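Safety Rules for Shared Kitchen Tasks: Applying a Written Standard to a Simulated Arm
Project report, Stalbridge robotics lab course

2. Background

Our group was given the Madthorpe checklist, a short set of good practice rules for arms working near household objects. Most of the rules were written for real machines. We wanted to find out which ones could be tested in simulation before anyone switches on hardware. All runs used the Flemum kitchen model with a Franka arm over a marble-patterned counter. 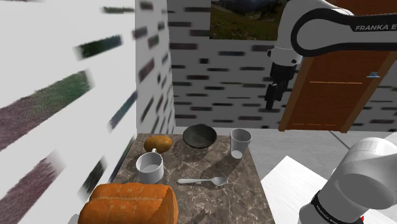
Rule 4 says the arm must have a defined rest pose away from the work surface. Rule 5 says no run may start until the object list has been checked against the layout file. We first treated Rule 5 as a formality. After 182 runs we had to throw out a batch in which the layout file and the list did not match, and from then on the check was done by script.

We completed 600 runs. The log holds 3763 rule events, where an event is any moment a limit was reached or a check failed. Most were speed warnings near the counter edge. The checklist sets one limit for the whole workspace, and we think it should set a lower one for the last part of an approach.

Rule 9 covers wrist views. It asks that the operator be able to judge finger clearance from the wrist view alone. We could not turn this into a pass or fail test, so two of us scored a sample of 200 views by hand and compared notes.

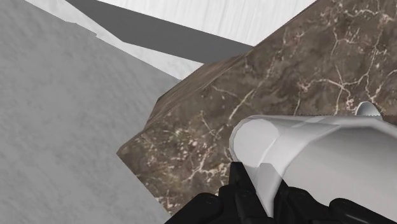 3. Changes We Propose

3.1 Wording

Rule 9 should name a minimum clearance in millimeters. "Able to judge" was read differently by each of us, and our scores differed most where the fingers overlapped an object in the view.

3.2 Records

The Štefanec log format has no field for the rule version. We added one in December. Earlier logs were labeled by hand and are listed in Appendix B.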